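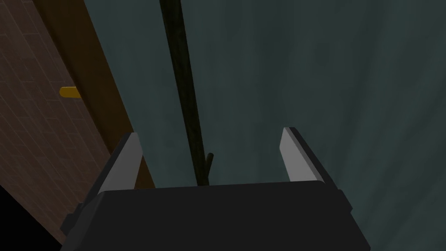 Dark housing with two parallel fingers, rendered view

Print this page | E-mail this page

Platerholm Water District — Minutes of the Regular Meeting, 04/11/2019

Called to order by the chair, Knut Brinkmann. A quorum was present. Minutes of the previous meeting were approved without correction.

1. Meter replacement
The operations report was received. Of the 1,141 service connections in the Skodholm zone, 100 still have the old brass-body meters. Okafor, the contractor, has asked for an extension to August to finish these. The delay is in the supply of curb stops. Motion to grant the extension at no change in contract price. Carried.

2. Stiltitz Road main
Pressure logging on the dead-end section showed a drop overnight that does not match metered use. Staff estimate the loss at roughly 4,000 gallons per day. Leak correlation was run between the hydrant and the valve box but gave no clear peak, most likely on account of the plastic pipe. Staff will repeat the work with hydrophones and report back.

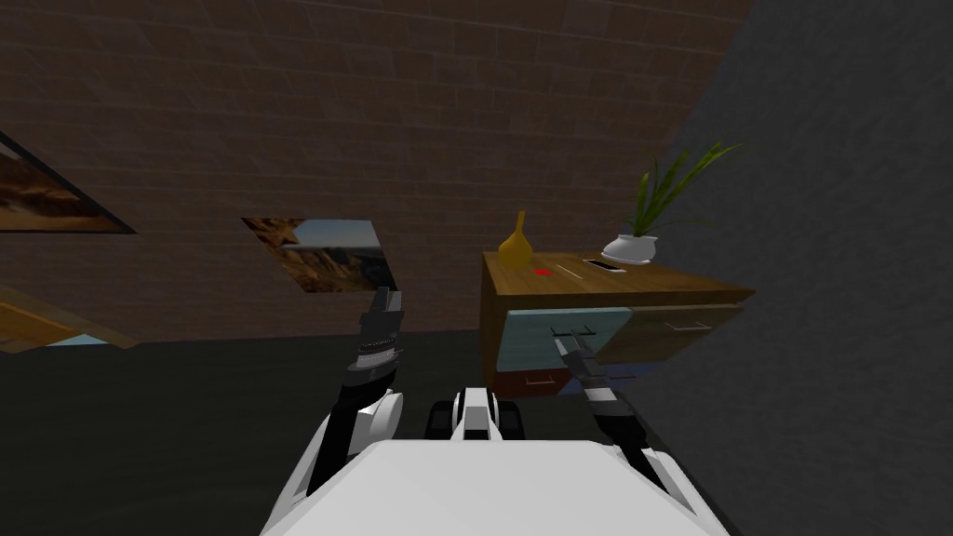
If the second survey also fails to locate the leak, the section will be isolated and tested in two lengths. Residents on the affected length are to receive written notice before any shutoff. The cost of a temporary bypass line was discussed — no figure was available — and the item was held over.

3. Backflow testing
Annual test reports are outstanding for several commercial accounts. Second notices have gone out. Motion to apply the late fee under Section 2 of the rate schedule to accounts with no report on file by the next meeting. Carried, one opposed.

4. Public comment
One customer on Stiltitz Road asked about discolored water after hydrant flushing. Staff to check the flushing sequence and reply in writing.

Adjourned.

Contact the District Office | © Platerholm Water District | Back to top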